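Dakau Round Plate, Lime
Item 73-L / Tableware and play / In stock

A plate. It is round, it is green, and it holds things up off the table. We have sold a good many of them on the strength of those three facts and see little reason to get fancy now.

The Dakau is our everyday shallow plate, made by Wurkonholm for people who have already learned what happens to the nice plates. It turns up at toddler lunches, under houseplants, beside sewing machines and in play kitchens, where it serves meals of great ambition and no nutritional value. The lime is the loudest of the four colors and outsells the other three put together, mostly to parents who are tired of losing beige things on beige carpets.

The shape

The dish is shallow with a gently raised rim. The rim will stop a rolling pea. It will not stop soup, and we would ask you to stop trying. Pieces with a flat side sit still on it; round beads wander to the edge and stay there, which most beaders seem to like.

The surface is smooth with a slight gloss. Crumbs and glitter wipe off with a damp cloth. Glitter then reappears elsewhere in the house, but that is between you and the glitter. 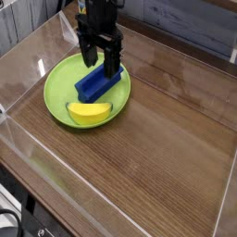
Dakau plate in lime, with a blue channel piece and a yellow half-round. Plate sold alone.

Please read the last three words of that caption again. Loose play pieces are listed separately under Zerkaton, and Ajith Varghese in our returns office would be grateful if you looked there before writing to him about a missing lemon.

Details

Diameter: 20 cm
Shape: round, shallow, raised rim
Finish: smooth, slight gloss
Colors: lime, brick, navy, oat
Dishwasher: yes, top rack
Microwave: no
Oven: also no
Stacks: yes, up to 18 high before it gets silly
Sold: singly or in sets of four (one color per set – we can't mix them, the boxes come sealed)

Using it as a sorting tray

A surprising share of our orders come from classrooms. Pavithra Poojary, who buys for a preschool and has gone through two sets, puts out one color per table and has the children match pieces to plates. She reports that it works well until someone decides all the pieces are soup.

If you sort small parts, pick the plate color last. Blue and yellow stand out nicely on lime. Green pieces on lime are a test of character. Navy is the better choice for anything pale, and oat is best for buttons, unless they are oat-colored buttons, in which case you are on your own.

Care

Wash before first use. Tomato sauce will leave a faint orange memory on the oat plate if it sits overnight; the lime hides it better. Baking soda and water takes most of it off. Skip steel wool and anything with the word "industrial" on the label. Knife marks will show in time. They don't affect use, though they do dull the gloss.

What buyers say

"Bought one for the baby. The baby is nine. Still using it." – Thenmozhi Chacko

"Exactly as green as shown. I had hoped the picture was exaggerating." – Pieter Baert

"Good plate. Slides a bit on a polished table, so I put a cloth under it." – Aidan Kavanagh

Mr. Baert has since exchanged his for navy.

Ordering

Sets ship in a flat carton, single plates in a padded sleeve. Schools and nurseries can order on account. The last run of lime was just over 2,000 plates and the next is due in January, so if you need several sets in the same shade, order them together. Shades shift a little from run to run, and two almost-matching greens on one shelf are worse than two different ones.

Goes with: Nikzad stacking cup, Dakau bowl (for the soup), Zerkaton loose pieces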